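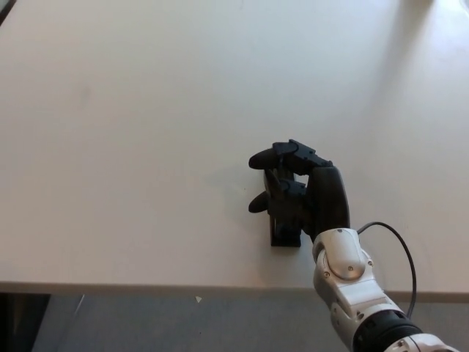 The Hayashi arm, its black hand closed on a small block, at the Malledlow open day.

News > Local business > Malledlow

Noreen Janjua has been to three of these open days and says she is getting harder to please. "They tell you it will change everything," she said. "Then you watch a hand hold something on a table."

She runs the packing floor at a Sidley wholesaler, where her people shift 700 parcels on a quiet shift. I asked if the demonstration had moved her at all. "The fingers are clever, I'll give them that. My lot would want to know what it does with a split box."

Otis Szabo, who was giving the demonstration, took the question well enough. "It's slow today and I'd sooner show it slow," he told me. And the price? "We're not talking about price until February."

Janjua laughed at that. "So I've come 6 miles for no price." She had also asked who mends it when it stops, and was given a leaflet.

Would she come again? "If they let me bring my own boxes."

Related
Sidley depot to lose night shift
Paloma Dvorak on learning to weld at 50
Letters: parking at Malledlow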